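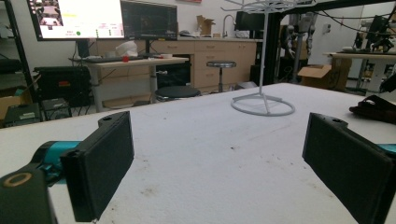

Session 2: Display stands and the table they sit on

Okay, welcome back! Last time we talked about shelves and how goods get stacked on them, so now we're on to my favorite part of the course, the small tabletop stand. If you're in room 211 with me, grab a seat near the front, and if you're reading these notes at home, you'll want a pencil.

The kind I mean has a thin pole, a round base and a bunch of hook arms fanning out at the top. White wire, very plain. I love these things! You can hang keychains on them, or earrings on cards, or little bags of buttons, and the whole stand takes up hardly any table.

Look at the base first. A ring on short splayed legs spreads the weight out, but it only helps if you load the arms evenly. Hang one thing, turn the stand halfway, hang the next one across from it. I keep each arm under 200 grams and the whole stand under 500 (my own rule, from my years at the Lernthorpe craft market, where I dropped more than one stand on my foot).

Then the surface. Soft, fuzzy tops are kind to fragile goods, and I do like a white one, but boy, do they show everything. Specks, gray smudges, all of it, and a white stand on a white top makes it the only thing your shopper sees. Go over it with a lint roller before you set up. Press and lift, don't scrub.

Also, bags and cloths! Anything brown and crumpled at the side of a pale table pulls the eye away from your goods. Put it underneath, or on a chair behind you.

For next time:

Sketch a stand from the side and from the top. Mark where your heaviest item goes.

Read the Rodton handout, the part on hook spacing. Skip the bit on glass cases, we'll get to those in April.

Bring ten small things to hang. They can be anything, one of my Brerkley groups used teaspoons and it looked great.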